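Patrício Arcade: progress report to the lender, August

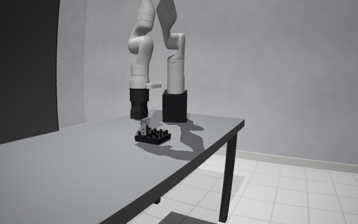
How much of the arcade is now let?
Four of the eight units have signed leases, and terms are agreed on a fifth. The remaining three are being marketed, one of them with a viewing booked.

Lettings

Total lettable space is 1,237 square metres. Units 1, 2 and 5 were let before the last report. Unit 6 was signed in July to Bunia, a coffee roaster with a small shop at the front. They took five years with a break at year three, and three months rent free in return for doing their own fit-out. That is one month more than we had budgeted.

Pumix have agreed terms on Unit 3 for bathroom and tile sales. Their solicitor has raised questions on the service charge cap and on who repairs the rear shutter. Funmilayo Aliyu has answered the first. On the second we have offered to put the shutter in working order before they move in and pass the upkeep to them after that. We expect a reply before the end of the month.

Units 4, 7 and 8 are vacant. Unit 7 has had the most enquiries but most of them want hot food, and there is no extract duct on that side of the building. Musa Yusuf has asked for a price to run one up the back wall. It would need the consent of the flats above, so we are not counting on it. Unit 8 is the largest at 370 square metres and we are now prepared to split it. Drawings for the split are with the architect.

Works

The roof over Units 1 to 4 is finished and the scaffold is down. The contractor, Osum, left two lengths of gutter to be replaced and we are holding back the final payment until that is done.

New electricity meters are in for all units except Unit 8, which is waiting on the decision about splitting. The fire alarm panel has been moved to the service corridor. It passed its first test but the sounder in Unit 5 was too quiet and has been changed.

The car park has not been started. The first two prices came in above the allowance. Valdis Kalniņš is getting a third, based on patching the worst area by the entrance and relining the rest. Tenants have been told to expect some disruption in the autumn.

Costs

Spending on the roof and meters is within the agreed sum. Legal fees are over, mainly on the Unit 6 lease, which went through several drafts. We have moved money from the signage budget to cover this. The new entrance sign will now be painted and not illuminated.

Service charge collection is up to date apart from Unit 2, where the tenant disputes the cleaning share. Tamunoemi Jibrin has sent them the invoices and is meeting them at the arcade.

Requests

We ask for the next drawdown to be released once Pumix have signed, as set out in the facility letter. We also ask for your written consent to divide Unit 8. The plans and a revised rent schedule will follow under separate cover.

Osaze Odukoya
Asset manager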